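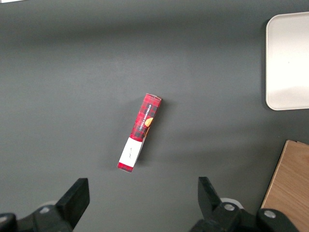
Section 5: Your First Week at a Shared Packing Station

Welcome to the part of the guide we most enjoyed writing. By now the arm has been bolted down, the safety checks are signed off and the people from Skullov have packed up their tool bags and gone home, which leaves you, your team and a new coworker that doesn't take lunch. This section is for the packers and shift leads who will stand beside it every day, so we've kept the wiring talk in Section 2 where it belongs.

What changes for you

If you've been filling gift trays by hand, you're used to reaching, picking, turning and placing, hour after hour. With the Tinditz station, the arm takes over most of the picking. Your part moves toward setting out the goods, checking what has been placed and deciding what to do with anything odd. Afshin Yazdani, who helped us test these pages on his own shift, found the standing around harder than the work at first, and he asked us to mention that it passes.

Setting out the goods

1. Press PAUSE on the station panel and wait for the steady amber light.

2. Clear the tabletop and wipe it with a dry cloth. Crumbs and scraps of tape are the usual culprits when a pick goes wrong.

3. Put down the item you want to teach, such as a narrow box of vanilla shortbread. It can lie at a slant. Please don't spend your morning lining things up with the table edge – the arm will turn its wrist to suit.

4. Leave open space on both long sides of the box so that the gripper fingers can come down around it.

5. Keep trays and boards well away from the item, toward the sides of the table.

6. Step behind the yellow floor line, choose TEACH ITEM and follow the prompts.

Note: Tartan and other busy prints are fine. If the panel says it can't find the edges of a patterned box, lower the overhead lamp one step and try again before you call anybody.

Caution: Never reach between the open fingers, even when the arm looks still. A waiting arm and a paused arm look exactly alike. Go by the amber light.

Running the first batch

Start with 50 pieces at half speed, and have one person watch the whole batch through. We know that feels slow with orders stacking up! When the batch is done, open the Fotum screen and read the list of missed picks together, including the folks who'll be on the next shift.

Caution: If a box is crushed or dropped, press PAUSE, take it off the table and enter code 1174. Don't hand it back to the arm for another go.

A word to shift leads

Please rotate the watching job. Sarahí Esquivel, a lead on the packing floor at Cavalcanti, swaps her people at every break, and she writes the order on the whiteboard on Sunday so that everyone knows where they'll be. Speed should stay at half until each packer has had a turn at the panel, and anyone may press PAUSE at any time without asking first.

Once everyone has had that turn, go on to Section 6 for changing the speed setting.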